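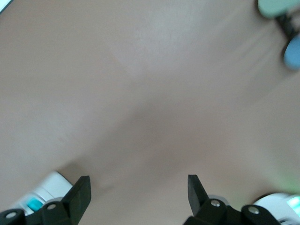

Chapter 5. Light and Shadow on Plain Surfaces

Painters learn to see value before they learn to see color. Value means how light or dark a thing is, nothing more. Most beginners skip it. They buy tubes of red and blue and get a flat picture. Take a matte beige tabletop, about the dullest subject going, and try to paint it with one mix of tan. Won't work. The top is paler in one area, and a wide soft band of shadow runs on a slant from the left toward the lower middle, fading out at its sides. Same table, several values. Your eye evens them out and tells you "beige." The brush can't do that.

This chapter stays with plain surfaces. Walls, tables, paper, a bedsheet. Objects come in Chapter 6, faces much later.

Words you will need

Value: lightness or darkness.
Local color: the color you would name if somebody asked you.
Hard edge: a shadow border you could trace with a pencil.
Soft edge: a border you can't find the exact spot of.
Cast shadow: made by something blocking the light.
Form shadow: the side of a thing turned away from the light.

Don't memorize these now. They come back.

5.1 Why shadows go soft

Small light, hard edge. Big light, soft edge. A bare bulb across the room gives a crisp shadow of your hand on the wall. A cloudy window gives a blur. Distance matters too. Hold your hand close to the paper and the edge tightens up, lift it and the edge spreads. Try it before you read on, it takes a minute.

Rania Shawky taught this section for years at the Jatoi evening school with one desk lamp and a sheet of tracing paper. Lamp alone first, then the paper held in front of it. Students drew both shadows on the same page. Her notes are the base for the exercises in this chapter, and any mistakes that crept in are ours.

5.2 The warm and cool problem

Shadow is not just the local color plus black. Adding black to tan gives a dead greenish mud, everyone does it once. Look at what else is in the room. A blue sky through the window pushes the shadow cool. A red rug pushes it the other way. Uriel Huenchumán mixes his shadow tans from burnt umber and a little ultramarine, then warms them up if they go to gray. Start their and adjust.

Before you begin

You need 2 brushes, one flat and one round. White, yellow ochre, burnt umber, ultramarine. Cheap paper is fine. Work in July light if you can get it, late afternoon, when the shadows are long and move fast enough to make you hurry.

Exercise 5.1. Pick a bare wall. Squint untill the detail drops out. Mix the lightest value you see, then the darkest. Paint only thsoe two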